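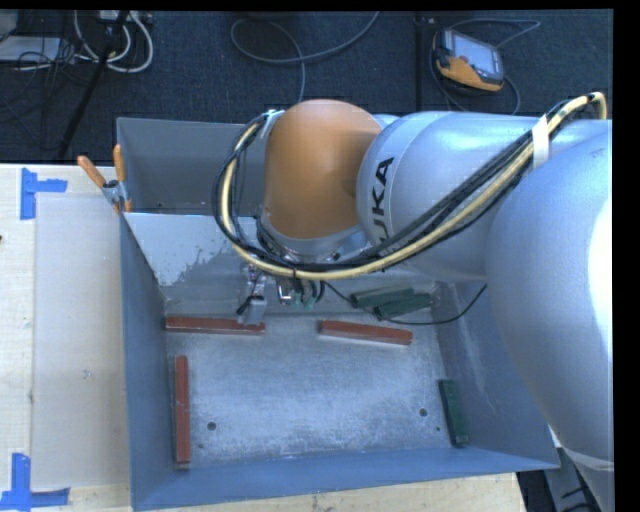

Slide 1. Bin cell, six bars, two colors, one arm. Leave it up while people find seats.

Good afternoon. My talk is called "Rules We Wrote After," which the organizers shortened to "Rules" in the program, so if you came expecting legal advice, the door is at the back and I won't take it personally.

(Wait. Someone will leave.)

I look after cell practice at Karstead. That means I own a document. It was two pages when I got it. In September it was over 40 pages and the only person who had read it all the way through was me, and I had skipped the appendix. Today I want to talk about how we got it down to 7 rules, which 4 of them people follow, and what we did about the others.

Point at the slide. Ordinary bin picking. Bars go in, the arm takes them out. I like this picture because everything I want to say is in it somewhere, and none of it is dramatic. If you came for footage of a robot throwing a casting through a window, Panagiotis Tsoukalas is on at four in the other room.

RULE ONE: The pendant has a home.

Look at the upper right. Controller, on the carpet. Ask for a show of hands: who has a pendant on the floor right now, back at the shop? (Give them time. Hands go up slowly and then all at once.)

Our old text said the pendant "shall be stowed in a suitable location when not in use." Everyone agreed with this. The floor is a location. It suited people fine. The new text says: the pendant is in your hand or on its hook. Then we bought hooks, which the old text had somehow never gotten around to. Stefanou, our integrator, put them at elbow height next to the gate, and that did more than any paragraph I ever wrote.

Make the point about the cable too. A pendant on the floor has its cable on the floor, and that is where feet are. The stop button only helps if you can get a hand on it without first falling over it.

RULE TWO: Cables on the arm get looked at every shift, by a person, at full reach.

Trace the pale yellow hose with the pointer. Then the black bundle, and the big loop on the left. Tape up near the top.

I have nothing against tape. Half of what I know about robotics is held on with it. But a dress pack has to survive the worst pose in the program, and the worst pose is never the one it was taped up in. So the rule is: jog to the extremes at reduced speed, look at every loop, see what it could snag on. In a bin cell the answer is generally the bin. Note the thin black cable drooping over the rear. Ask the room where that cable goes when the wrist turns. Let them argue for a minute. They enjoy it.

Our rule on tape is that tape gets a date written on it. After 2 weeks it becomes a bracket or it comes off. Compliance is mixed. I have found tape with a date on it and a second, later date on top of that, in the same handwriting.

RULE THREE: If the bin can move, the bin is part of the program.

Orange-handled clamp, upper left, on the edge of the bin. I get into trouble over this one every time, so go gently.

A spring clamp is a fine tool for gluing a birdhouse. What we ask is that anything fixing a position the robot depends on be written down on the setup sheet: what it is, where it goes, how you check it. Our earlier rule banned "temporary fixturing." The effect was that people stopped calling it temporary. Now you can use a clamp if you list the clamp. The lists have been very educational. One cell at the Plekus site had a phone book on it, and I would love to know where they found a phone book.

RULE FOUR: Marks mean something or they come up.

Blue tape on the wood, by the corners of the pale sheet. Corner marks are great. Cheap, visible, and anyone can see when a thing has drifted off them. The trouble starts a year later when there are three generations of corners in three colors and each shift lines up to its favorite. One color per cell, a note on the sheet saying what it locates, and when the layout changes you peel the old ones. Peeling is the whole rule. It fits on a sticky note, and I have been told not to put it on a sticky note.

That's the four that people follow. Drink some water.

RULE FIVE: Test the hard picks first.

Back to the bin. The left-hand bar along the side is a reasonable pick. Now go to the lower right, the green one leaning against the bottom of the wall. That's the bar to build your acceptance test on. Everybody's demo starts with the nice one in the open.

We ask for 1,000 picks with parts against walls and in corners, and the failures logged by where the part was lying. What we get is 1,000 picks. I'm working on the second half of the sentence.

RULE SIX: Housekeeping has an owner with a name.

Floor cables, top of the slide. "Keep area tidy" was on page one of the old document and I'm sure it was on page one of yours. Now there's a name on the gate, changed every month. People sigh when it's their turn. Fine. They sigh and then they coil the cable.

RULE SEVEN: Any rule can be challenged, in writing, in one paragraph.

Nimby, our change log (named by a vote I regret holding), takes the challenges. You say which rule, which cell, what you'd do instead. I answer within the week. Most of what I've shown you came in that way, including the hooks and the dated tape. Rule seven is also the least used, which I choose to read as satisfaction.

If running short on time, skip the next part.

On the published standards: keep them. None of this replaces your risk assessment or the guarding requirements, and if anyone quotes me as saying it does, I'll deny having been in the building. Shop rules sit underneath. They cover the stuff too small for a standard to care about, like where you put the pendant when your sandwich arrives.

Go back to slide 1 for questions. Somebody will ask about the two holes in the floor of the bin. Say that small parts find holes, and move on to the next hand.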